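How to Bring a Two-Armed Robot Onto a Shift Without Losing the Crew

At Tillon we run training stations where people and two-armed robots work on household goods handling: racks, cups, trays, small tools. When the first arms came in, the technical side went fairly well. The staffing side did not. We had 14 people on the floor and most of them found out what their new job was by doing it. These are the steps we use now at the Hedamora site.

Step 1. Write down the job as it is today

Before anything is bolted to the floor, list what each person does in an hour. Include the small things such as clearing bags, wiping tables and walking to the shelf. Those tasks rarely move to the robot, and they grow when the robot gets its share.

Step 2. Say what changes in pay and hours

Do this before the first demo. Our operators moved from packing to a station grade, and two of them lost an evening bonus they had counted on. We fixed it a month later. It should have been in the first letter.

Step 3. Train in pairs

Put 2 people on each station, one to reset the items and one to watch the run. Swap every 4 runs. Watching is more tiring than it sounds, and people who used to be on their feet all day will tell you their eyes hurt before their legs do.

Step 4. Set the table for the run

Pick one item and put it in the middle of the table, within reach of both arms. A dish rack is a good starter because it has thin wires and a clear front and back. Leave it empty apart from any cup holder that clips on. The resetter stands behind the table and agrees on a start word with the watcher. Hands come off the table before the word is given -- no exceptions for experienced staff. 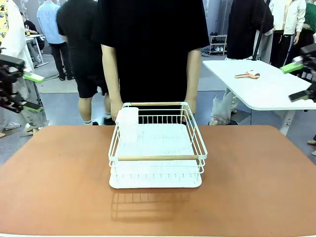 Step 5. Log the stops

Use the Stondiva sheet or any form with three columns: time, item, who stopped it. Make it plain that stopping a run is part of the job. Our stops went up after we said this, and the supervisors had to be told to leave it alone.

Step 6. Review after 400 runs

Sit down with the whole crew and go back to the list from Step 1. At Cho, our smaller site, the resetters asked for a second side table and a longer break at 10 a.m. They got both. Write the new duties into the job description and give everyone a copy.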